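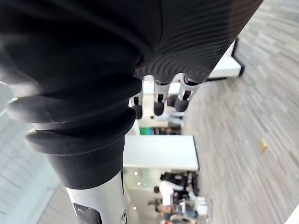

Soft black folds and gray carpet, at the Bresell office.

Hi, and welcome to Bresell! I started this company with a car, a stack of baskets and a deep personal interest in other people's towels. We pick up, wash, dry, fold and bring back laundry for small places that don't have the space to do it themselves: guest rooms over cafes, hair salons, a couple of yoga studios, two daycares, and one theater group with a very large amount of velvet.

We're in Statby, up the stairs behind the old bank. People expect a laundry to be all steam and tile, so they're a bit surprised to walk into an office with carpet. The washing happens down the road in Lūse, where we share a building with good drains and terrible parking. Statby is where the clean things come to be checked, matched up, folded and packed for delivery, and where I answer the phone (usually with a pillowcase under my chin).

I used to work in a hotel linen room. I loved the folding and I couldn't stand the losing. Things went missing all the time, a robe here, half a sheet set there, and the answer was always to order more. So when I set up on my own I promised myself that every customer would get their own baskets and that nothing would ever be tipped into one big shared pile. It takes longer and it uses a lot more floor, but I still do it that way and I don't plan to stop.
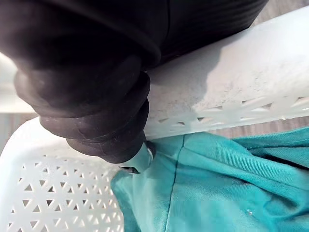 White plastic basket with the little triangles under the rim, and a bit of teal fabric.

I'm picky about baskets. I've tried wire ones (they snag), canvas ones (they slump over and sulk in the corner) and a set of very pretty wicker ones that shed all over a salon's black capes. Plastic with openings in it is my favorite by a mile. Air gets in, you can hose it down, and you can get a hand around the rim when it's full. They do collect dust and lint, so rims get wiped when I do my big clean, and if you ever spot one I've missed, please tell me! I'd much rather hear it from you than find it myself a week later.

Then there's Foltodeck, which is our name for the way we fold and stack. It began as a drawing on the back of an invoice. Every item gets folded to one of 6 sizes, and the sizes stack into each other, so a basket comes out square and you can lift a whole layer straight onto your shelf. Fitted sheets are included – yes, even those. New customers get a printed Foltodeck card for the inside of the closet door, and some of you have told me you now fold your own stuff at home that way, which makes me happier than it probably should.

Colors stay with colors here, and dark things get their own turn. Black fabric shows every speck of lint, so I check it by the window before it's packed, and I keep a brush in my apron pocket for whatever turns up. Knits are never hung. Anything with ribbing gets laid flat and patted back into shape, and if it needs another night, it gets another night and I'll send you a message.

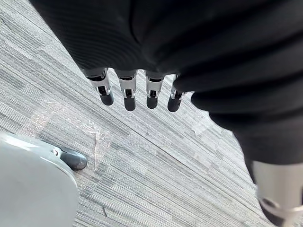 The carpet tiles, stripes and all.

A word about the floor, as customers do ask. I didn't choose the carpet, it came with the lease, and I've grown very fond of it. It's quiet, it's easy on the knees when I'm down there pairing socks, and if one tile gets ruined you only need to swap the one. Please leave wet boots on the mat by the door, though, especially in January.

We take on new customers from Statby and Lūse and anywhere on the road between them. The smallest order we collect is one basket. Drop by, call, or leave a note in the mailbox marked 279, and tell me what you've got and how you like it folded.

Page updated January 18, 2022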